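Home | News | Programs | Events | Contact

This site uses cookies to improve your visit. By continuing to browse, you accept our cookie policy.

FOR IMMEDIATE RELEASE

Skivov Student Robotics Club Opens Its Simulated Picking Contest to Visitors

SKUNDOV – The Skivov Student Robotics Club is delighted to invite families, neighbors and anyone with a soft spot for patient young programmers to its picking contest this Saturday, held once again in the big upstairs room at the Boström Learning Center. Doors open at 9:30 a.m., and there will be coffee.

Teams have spent the fall teaching a simulated gripper to pick up everyday items one at a time, and between them they have logged 662 practice runs. Every team works in Vosero, the classroom simulator the club adopted last year, so a student with a borrowed laptop can practice at the kitchen table just as well as in the lab.

"We had kids staying past dinner to argue over how wide the fingers should open, and I loved every minute of it," said club adviser Edvin Engebretsen. "Thin things, tall things, shiny things – they all ask for a different approach, and the students worked that out for themselves."

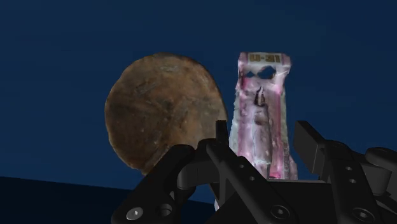 A round brown disc and a tall pink package stand beyond the black gripper in a simulated scene.

Admission is free, and the room seats 274. Club members will be on hand all morning to show visitors their code and let younger guests try the controls.

Sign up for our newsletter! Enter your email address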